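5. Public Demonstration

5.1 Setting and procedure

The bed-making task described in Section 3 was shown to outside visitors during the open day at the Troncoso building on 11th July. The robot ran the Vivow controller with the same weights as in the March laboratory trials, and no parameters were retuned for the room. The work area was a small furnished bedroom with a single bed, a nightstand against the back wall and a window (Fig. 4). Visitors followed the runs on a monitor in the corridor, which showed the wrist and head views side by side.

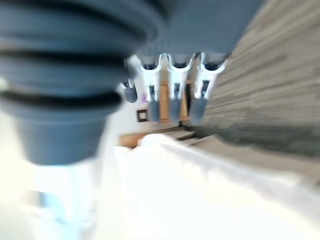
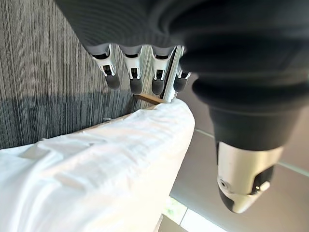
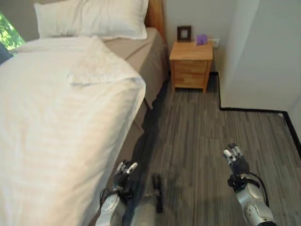
Fig. 4. Bed-making demonstration. First and second: wrist views, with the fingers above the white cloth. Third: head view of the bedroom, with both hands near the foot of the bed and the nightstand beyond.

Each run began with the duvet disturbed by a member of the team, who pulled it toward the foot of the bed and then left the room. The operator started the policy from the corridor and had no further input except the stop button. A run ended when the controller reported completion, when the time limit of 293 s was reached, or when the operator stopped it. The cover was then judged by two team members against the checklist in Appendix B. Where they disagreed, the lower score was kept.

The speed of the hands was limited to 500 mm/s in free motion, down from 800 mm/s in the laboratory. The limit was requested by the building's safety office and applied for the whole day, including runs with no visitors present. It lengthened the approach phase but left the contact phase unchanged, as the contact phase was already slower than either limit.

5.2 Differences from the laboratory

Three conditions differed from those of Section 4. First, the light was not controlled. The laboratory has no windows, and the training set holds few samples in which daylight falls on the cover. In the wrist views, white fabric close to the camera can lose most of its fold detail when it is bright, and the fold detector then has little to work with. In the head view the folded edge across the middle of the mattress remains distinct, so the controller was set to fall back on the head estimate whenever wrist confidence dropped below the threshold given in Table 2.

Second, the free space was smaller. A wall corner projects into the room to the right of the nightstand, and the planner treated it as a fixed obstacle with the same margin as the furniture. The laboratory bed can be approached from both sides. The base poses that were used in the laboratory for the far side of the bed were therefore removed from the search.

Third, the nightstand was left as the hosts had furnished it, with a picture frame and a small purple item on top. Neither belongs to an object class known to the system. Both were covered by a single keep-out volume above the nightstand, drawn by hand in the map before the first run.

5.3 Logging

Joint states, camera streams and controller decisions were recorded with Stundumix at the rates used in Section 4. The merged log for the day contains 1,220 grasp proposals, counting those rejected before any motion was sent. Proposals are not attempts, and the total should not be compared with the attempt counts in Table 3. Motion blur is strong in part of the wrist stream, mainly during fast reorientation of the hand. Blurred images were kept in the log but were masked from the fold detector by the gradient test of Section 3.4.

5.4 Observations

The demonstration was not designed as a controlled experiment and we report no success rate for it. The start state of the duvet varied with the person who disturbed it, and the interval between runs depended on the visitor groups. Two points are still of use for later work. The fallback to the head estimate was triggered more often than in the laboratory, and most of these events fell in the last part of the approach, when a hand was close to the cloth. In addition, the fingers could catch the cover and the sheet below it together. The force threshold does not separate one layer from two when the upper layer is bunched, and the present controller has no other test for this case.

A log review by Rigoberto Cárdenas also found a clock offset between the head and wrist streams that had not been present in March. The offset was constant over the day and was corrected before the counts above were made. A second session in a furnished room is planned at the Trollska site, where the blinds can be closed and the effect of daylight can be tested separately from that of the room layout.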